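November 25, 2022

I follow the over-the-counter medicine business for a living: cough syrup, pain relief, vitamins, the stuff on the drugstore shelf and the companies that keep selling it to each other. Since July I've been using **Stakari**, the deal tracker from Skitelwood, and I like it so much that I've started opening it before my email.

Stakari is a searchable record of joint ventures, buyouts and spin-offs in consumer health. You type in a company or a product category and you get its ownership history as a timeline, with every stake, every option to sell and every change of name laid out in order. When one partner has the right to force the other to buy its share, the date that right opens is shown in orange. I used to keep those dates in a spreadsheet, and I missed two of them last year!

## Finding things

Search is fast and forgiving. I can misspell a holding company and still land on the right one, and the results don't bury a small regional deal under the big ones. My first real test was Traneck, a mid-sized allergy and cold brand that has changed hands more often than any business should. Stakari had the whole chain, including a minority stake that came and went inside the same fiscal year and that I had only ever seen in a footnote.

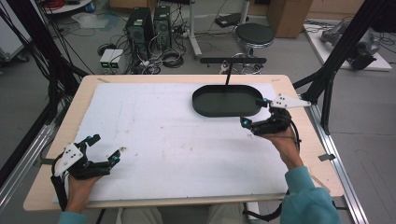

The timeline can be narrowed by type of deal, by size, or by whether the price was paid in cash, shares or a mix. I use the cash filter constantly. If a buyer is paying cash for a partner's share, I want to see what else it sold that year to raise the money, and Stakari puts those two things side by side with one click – lovely.

Coverage is good and getting better. There were some 335 joint ventures on file when I signed up, and new ones show up every week or so. Europe and North America are close to complete. Southeast Asia is thinner, though the Hà distribution deals were all there, with the local partners' names spelled properly, accents and all.

## Alerts

You can set an alert on a company, a brand or a date. Mine arrive as one plain email in the morning, with a line for each item and a link to the filing behind it. No charts, no "insights," no cheerful robot summary. I read it standing up with coffee and I'm done.
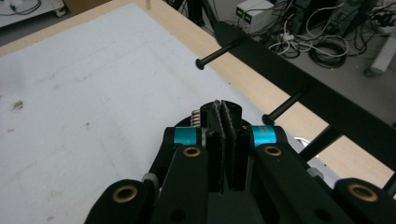
*Black gripper fingers set close together, with a cyan collar on each side.*

The date alerts are the best part of the whole product. You pick how far ahead you want the nudge, and you can write yourself a note that comes back with it. Past me has been very helpful to present me this fall.

## What I'd change

- Exported tables lose their currency column, so you have to add it back by hand. Skitelwood's support desk answered me the same day and said a fix is planned.
- Saved searches are capped at 8. I hit that in my second week.
- The phone version is fine for reading and miserable for anything else.
- Deal values are shown as announced. If the price was adjusted at closing, you have to open the filing to find out.

That last one matters more than it sounds, and it's the only thing that still sends me back to the old spreadsheet.

## Price

A single seat is $343 a year, and a team plan covers up to 5 people who share saved searches and notes. I pay for the single seat myself and have already renewed it.
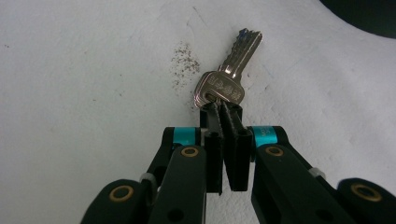

Does Stakari cover prescription drug deals too?

Only where a prescription business and a consumer one were sold in the same package. For anything else on the prescription side, you'll need a second source.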